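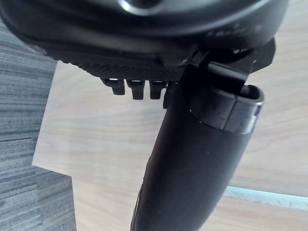
The office sideboard, also called a low cupboard, a credenza (by people selling it) or "the binder cupboard" (by people using it), is a long, low storage cabinet placed beside or behind desks and intended to hold ring binders, stationery and whatever else has been put there. It is usually finished in wood grain, has two or more hinged doors, and stands low enough for its top to be mistaken for a shelf. The finish is the first thing catalogues mention. Office finishes in general fall into a few families, and the dark greys and blacks at the head of this article take in most of them: a smooth shell with a soft reflection on it, a matte surface, and a band of fine diamond-patterned texture. The sideboard itself is nearly always offered as oak, with beech for the cautious and walnut for directors. The article that follows deals with the plain hinged-door kind. For sliding doors, see Tambour unit.

Name

The word sideboard comes from the dining room, where the piece held plates and was dusted. Its office relation kept the shape and gave up the dusting. "Credenza" is Italian and is connected with belief or trust, from the custom of setting out food to be tasted before it reached someone important. No comparable custom survives in offices, although a tin of biscuits on top of the sideboard will usually be tested by several people before a meeting starts.

In Clallport and the villages near it the piece is sometimes called a "lowboy", wrongly, and corrections have had no effect.

Construction

The usual carcass is made of flat boards: a top, a bottom, two ends and a back. The back is the thinnest part and is generally turned to the wall, though in open-plan rooms it may face a colleague instead. The top commonly projects a little beyond the doors. Shelves rest on pegs pushed into rows of drilled holes, and the spare pegs live in a small bag taped inside the left-hand end, where they remain until the cabinet is thrown away.

Doors are hung on sprung hinges that can be adjusted with a screwdriver in three directions. In practice they are adjusted in one, until the door fouls its neighbour, and then adjusted back. Handles are most often slim bars. Locks, where fitted, are small and round, and are supplied with 2 keys. One is kept in a drawer with every other key in the building, none of them labelled. The other is in the lock until the day it is needed.

The Jamthorpe pattern

A maker that had a lasting influence on the form in the north was Brennan of Jamthorpe, a joinery firm which moved into office furniture when its main customer stopped ordering church pews. Its first sideboard was advertised at 60 pounds, delivered, and had a top thick enough to sit on. A note in the catalogue asked customers not to sit on it. Flora Gunn, in her short history of the works, records that 1,747 were made before the shelf spacing was found to be slightly too small for a standard lever arch binder stood upright. The firm's reply to complaints recommended laying the binders flat.

Later versions corrected the spacing and thinned the top. Gunn regards this as a poor exchange. Examples of the early pattern still turn up at clearance sales and can be recognised by the weight, which is usually discovered by the second person to take hold of it.

Contents
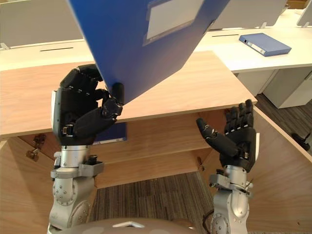
A blue ring binder with a white label on its front cover, above a pale wood-grain cabinet.

The natural inhabitant of the office sideboard is the ring binder. Binders are made in many colours, and most offices begin with a system in which each colour has a meaning. The system lasts until the stationer runs out of green. After that the label takes over, and it is the label, on the front or the spine or ideally both, that decides whether a binder will be found again.

Labels follow a recognised pattern of decay. The first is printed. The second is handwritten and stuck over the first. The third says "MISC". Archivists treat "MISC" with respect, since it is where the lease generally is.

Beyond binders, a survey of sideboards in shared offices by Dougal Menzies found the following to be typical:

Laminating pouches, in a size nobody's laminator accepts
A telephone, with its cable wrapped round it
Envelopes with windows
A first aid box, behind the envelopes
Christmas decorations, including one bauble kept separately
The manual for the previous printer

Menzies did not give totals. He observed only that the contents rarely matched the description given by the person responsible for them, and that they were often as surprised as he was.

Handling of binders

A full lever arch binder is heavier than it looks and carries its weight towards the spine. Manufacturers put a finger hole in the spine of many models for pulling the binder off a shelf, and most people ignore it and pull at the top edge of the cover instead, which in time comes away from the board beneath. Scuffing along the spine is the commonest sign of ordinary use. It does no harm and has been known to lend an air of authority to a file in a meeting.

For lifting a binder out and carrying it across to a desk, two hands placed well apart beneath it are generally preferred to one at the corner. The rings should be shut first. A binder opened in mid-air with the rings sprung will deliver its contents to the carpet in an order that cannot be restored from memory.

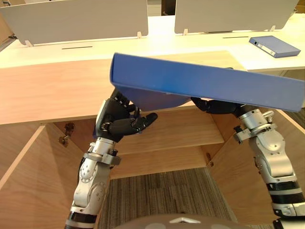
Placement in the room

Because it is low, a sideboard can stand in front of a window or alongside a desk without blocking anything important. A frequent arrangement puts it directly against the end or side of a white workstation, where its top makes a second surface at nearly, but never quite, the same height. Paper slid from one to the other stops at the join. So do cups, less happily.

Fabric screens fixed along a desk complicate matters. They give privacy to whoever is seated, and a good view over the top to whoever is kneeling on the sideboard to reach the blind. Where two screens are used side by side, a narrow gap is usually left between them. Screen fitters say this is to allow for tolerance. Users say it is exactly where the draught comes through.

Carpet is the other consideration. Carpet tiles compress under a loaded cabinet, and not evenly, so that a sideboard level in May may be leaning by the following winter. The usual first sign is a door that no longer stays where it is put.
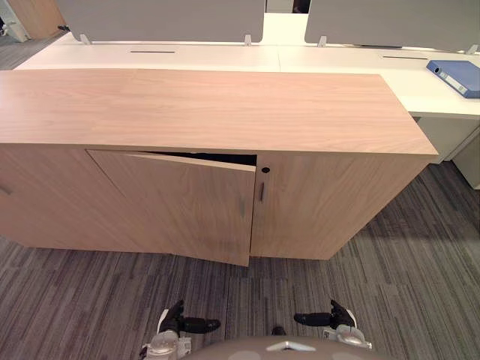 Section on doors contributed by Benedicta Ametepe. Revised by Delia Ursu, 21 November 2021.

A door standing slightly ajar is the normal resting state of the type and need not indicate a fault. One door may sit flush with the front while its neighbour projects at the handle side, leaving a dark gap along the top. The possible causes are a hinge out of adjustment, a carcass out of square, a binder one ring too deep for the shelf, or a person who meant to come back. The last should be ruled out before a screwdriver is fetched.

Where the cause is the hinge, the adjusting screw nearest the door moves it sideways and the one farther back moves it in or out. On some makes these are the other way round. A quarter turn is usually enough.

Marks gather near the opening edge, where hands go, whatever handle has been provided. On pale finishes they show as faint dark smudges and can be lifted with a damp cloth and a little washing-up liquid. Scouring powder removes the smudge and afterwards the grain, which on many modern cabinets is printed.

Wukano, an importer of soft-close fittings, claims that its hinge has been tested to more than 2,000 closings. Ursu notes that in the offices she visited it would be difficult to say when that figure might be reached, the doors being opened each morning and left.

See also

Filing cabinet
Lever arch mechanism
Pedestal (furniture)
Tambour unit

Further reading

Gunn, Flora. From Pews to Pedestals: The Brennan Works at Jamthorpe.
Menzies, Dougal. What Is in the Cupboard. Clallport Local Studies pamphlet.
Sutherland, Sheena. Labels and Their Successors. Out of print; the editors' copy is in a binder marked "MISC".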